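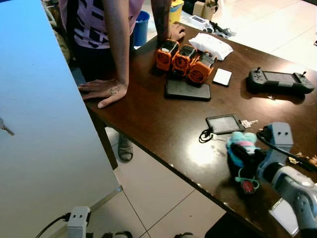

What to expect from a robot demonstration visit (small group, mixed ages)

Posted by Plustden in Days Out and Visits

I help run a hobby club and we have been offered a visit in October to see a two-armed robot working. The place is called Justura. I have been sent one page of information and it says very little beyond the start time, which is 2 in the afternoon, and that we will see "key and keyring handling on a hook board". None of us work in this field. The youngest coming is eleven and the oldest is my father-in-law, who used to fit lifts and will want to know how everything is driven.

What I would like to know is:

Is there enough to look at for a whole afternoon, or does it come down to a talk with slides?
How close do they let you stand?
Should we bring anything of our own for it to pick up?
Is it worth it if it goes wrong half the time?

The journey is 206 miles there and back for most of us, so I don't want to get this wrong. The fee is £300 for the group, which I have already queried once.

Zuzanna Zawadzka
Replied to this post

I went to one of their afternoons with an evening class and can answer most of it.

There were no slides. Someone talked for a few minutes at the start and after that it was all the robot at work, with people asking questions as it went. It is slower than you would think from videos. If your group expects a car factory they will be let down, so tell them beforehand that each pick takes a while and that most of the interest is in how it lines itself up.

The job on the day was hanging. You have a white board with a row of seven hooks on it, each one a bent bit of thin metal coming down from a round black knob, and the things to be hung are ordinary small items: keys, a badge holder on a cord, a fluffy keyring. Hard things are simple enough for it. The fluffy keyring was the one everybody watched, because the ring at the top is small and see-through and the toy underneath swings about. 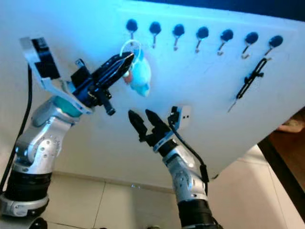

The part your father-in-law will like is the grippers. They are two-fingered and quite narrow, and you can see the screws round the joint covers on the arms, so there is plenty to ask about. Our class had a retired fitter with the same questions and he got proper answers on the motors, including one "we don't know, we bought them in", which I thought was fair.

On your other points:

Distance – you can see well from where they put you, but you stay where you are told while the arms are moving. For an eleven-year-old I would ask for a place at the front before it starts. Moving people round halfway through means stopping everything.

Bringing things – ask first. They let us offer a bunch of keys with a big loop and said no to a necklace. Anything with a decent ring or strap has a chance. Leave out anything you would mind being dropped.

Going wrong – it missed the hook several times while we were there. I would not count that against the visit. They talk through what happened each time, and the class asked better questions after a miss than after a good one.

Two practical things. Toilets are on the ground floor and the demonstration is upstairs, so allow for that if anybody is unsteady on their feet. The café next door had stopped serving hot food by the time we came out, and for a long drive home I would take sandwiches.

Arkell
Replied to this post

£300 is steep. Our model engineering society paid less than that for a full day at a bottling plant, with lunch, and saw 662 crates go through before the break. A robot hanging up a keyring is not the same value in my view. But I have not been to this one.

Shimada
Replied to this post

Agree with most of what Zuzanna wrote. I would add a short list for the person organising it:

Ring them the day before and ask what the robot will be doing. It changes. Ours was told hooks and got hooks, but a friend's group was told hooks and got folding.

Ask whether you can see the table laid out before the arms start. The small things are set out on a dark wood table and it helps younger ones to know what is going to be picked up.

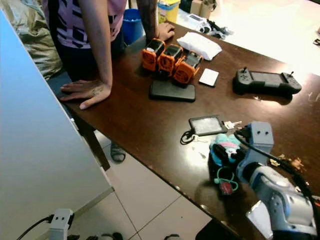 Questions from children

Get them to write two each on the way there. Good ones from our lot were "how does it know which end is the ring" and "does it get better if it does it again". The staff took longer over those than over ours.

Phones were fine when we went, with the flash off. Check that as well when you ring.

Plustden
Original poster

Thanks, all very useful. I have asked about the front places and about bringing a few keyrings, and they have said yes to both. Still waiting to hear about the fee. Arkell, what was the name of the bottling plant?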